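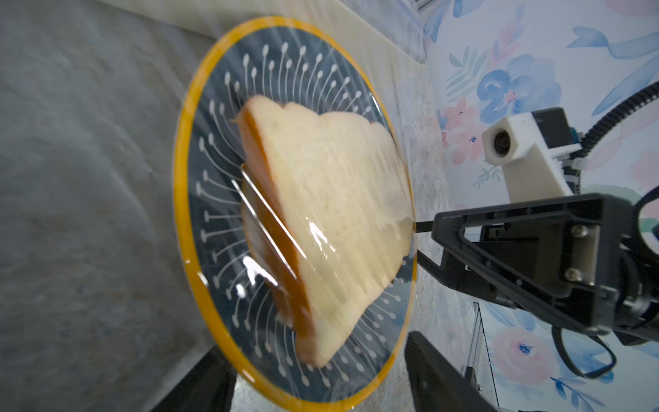

Chapter 5
Portions, Prices, and the Small Restaurant Menu

A restaurant menu is a list of promises about quantity as much as about flavor. When a customer orders soup with bread, the kitchen has already decided how much bread that means, what it costs, and which plate it goes on. One slice of white bread on a plate, covered with plastic wrap until it is needed, is a portion in the sense used in this chapter: a fixed amount of food, set aside for one person. If the cook at lunch puts out one slice and the cook at dinner puts out two, the restaurant is selling two different dishes at the same price.

Chapter 4 dealt with choosing a location and a style of service. We now turn to what is sold. The examples come mostly from Fargate, a lunch counter with a short menu and a steady weekday trade, and from Gusura, a larger dining room that is open for dinner only. Both places changed their menus while the material for this book was being gathered, and both kept written records of what they sold before and after.

At Fargate, the owner, Mavis Blackwood, began with a menu of soups, sandwiches, and daily specials that had grown a little every season. Regular customers asked for things, and the things stayed on. By November the kitchen was stocking ingredients that were used in a single dish, and some of them spoiled before they could be sold. Blackwood had no recipe cards. Each cook worked from memory, and servings varied from one shift to the next.

Her first step was to write down every item with its ingredients and the amount of each. This took longer than she had planned – most of the work had to be done after closing. The second step was to find the cost of each serving. Only then did she look at the prices on the board, several of which had not changed since the counter opened.

Gusura had a different problem. Its portions were consistent, but they were large, and plates came back to the dish room with food still on them. Guests seldom complained about this, so the managers did not hear of it until a dishwasher brought it up at a staff meeting. The response was to offer two sizes of the main dishes. We will follow the results in Section 5.3.

Some terms need to be fixed before we go on. A standard portion is the amount of a dish that every customer receives. Portion cost is what the restaurant pays for the ingredients in that amount, including garnishes, sauces, and anything served on the side without charge. Food cost percentage is the portion cost divided by the menu price. Bread, butter, and crackers are often left out of these sums by new owners – they are cheap by the piece, and the bill for them arrives under a general heading.

The chapter has 5 sections. Section 5.1 explains how to write a recipe card. Section 5.2 covers portion cost, with a worksheet. Section 5.3 takes up portion size and plate waste. Section 5.4 is on setting prices, and Section 5.5 is on the wording and layout of the menu itself. Review problems follow each section, and students will need a calculator for Sections 5.2 and 5.4.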